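About us

Gistisora gathers driving and walking examples for machines that have to get about by themselves. Pavement robots mostly, some delivery carts. Started in a back office in Flesthorpe, still there, bigger kettle.

What we do, short version — a learning system needs to see a lot of streets before it copes with one. So we build streets on the computer, send a pretend robot down them with a person steering, and save every run. Good runs, bad runs, the ones where somebody clips the kerb. The bad ones get labelled too, clients ask for them more then you'd think.

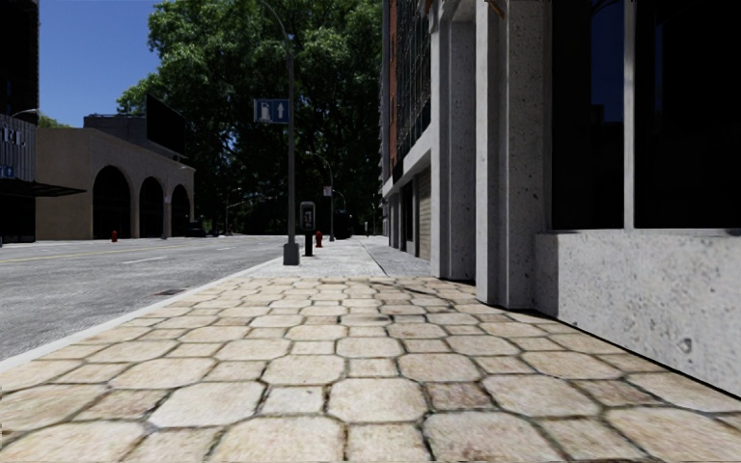 Simulated street, pavement side. Paving slabs change to concrete by the lamp post.

Changes of surface matter to us. So do kerbs, posts, hydrants, dark glass, deep shade under trees. Anything a small robot might misread or bump into. Each street gets driven by 3 different people, becuase everyone steers differently and the system should learn from the lot.

Our library is called Pillari. 43 streets in it so far, 149 planned. Every run comes with the steering record, the view from the robot and plain notes on what the driver was trying to do. Odd weather and night versions — being worked on, first batch due December.

Who we are: Elaheh Rostami runs the place and still takes a turn at steering. Small team of drivers and checkers, plus a second desk at Whiteley for the people who build the streets. No driving licence needed for either job.

Want a sample set, or fancy steering for us? Use the contact form. Say which.

Page last updated 2024-05-23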